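Recording demonstrations with hand-held grippers: the microwave task
Huritis build notes, part 6

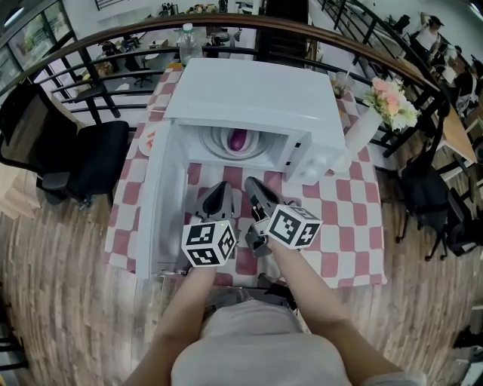
Both grippers in front of the open microwave, marker cubes on their sides.

Before a session, check that each marker cube is seated firmly on its gripper. Play in the mount shows up later as jitter in the wrist pose. Wipe the printed faces with a dry cloth and replace any that are scuffed.

1. Place the microwave near the front of the table, unplugged, and open the door fully.
2. Start the recorder and hold both grippers still in view for 30 frames. The Justell script uses these as its zero reference.
3. Close and open each set of jaws once. This gives the script the limits of travel.
4. Move in slowly. Keep at least one cube face turned toward the head camera – a steep wrist roll is the usual cause of lost tracking.
5. Back out along the same path and hold still again before stopping.

Record 50 takes per task. Discard any take with a tracking gap longer than 6 frames; the filter fills shorter ones.

Olga Carrasco's cube mount files are in the Fultolura folder, revised in April. Print them solid – the hollow version flexes.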